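The Comeback of the Swap Parcel

Long before anyone bought seeds with a tap of the thumb, gardeners mailed them to each other in used envelopes, and in Fondon they're doing it again. The town's bean exchange sent out 912 packets last winter — runner beans, pole beans, speckled things with no name at all — and I've fallen for it completely.

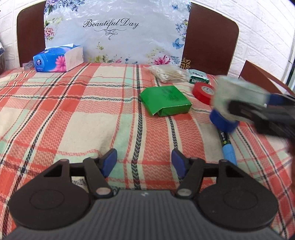

Bean people are generous, and they like to sort at home. A kitchen table will do fine, and a plaid cloth like this one, salmon-red and cream and mint green, is a cheerful place to spill out a jar and start picking through. You go slowly, you pull the cracked ones, and before long you're holding one up to the window to admire it!

Packing season starts in November. Members list what they can spare, and each person may ask for up to 4 kinds. The Drevcombe Black goes first every year, with the pale, buttery Carvalho close behind.

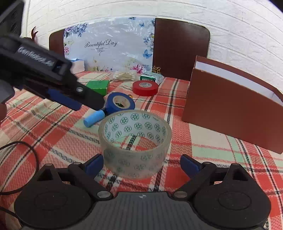 Bouchra Fahmy
Contributing Writer, Gardens

My own first parcel held 70 beans and a note telling me to wait for warm soil. I waited (barely), and by August the vines had swallowed the fence. 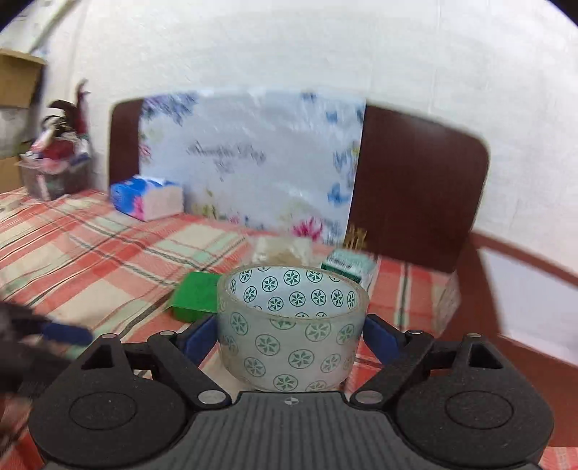
Ikeck wrote back to me that the eating matters as much as the growing, and that a bean kept only for its looks will be gone from the list in a few years. I've been cooking mine with sage and plenty of garlic ever since.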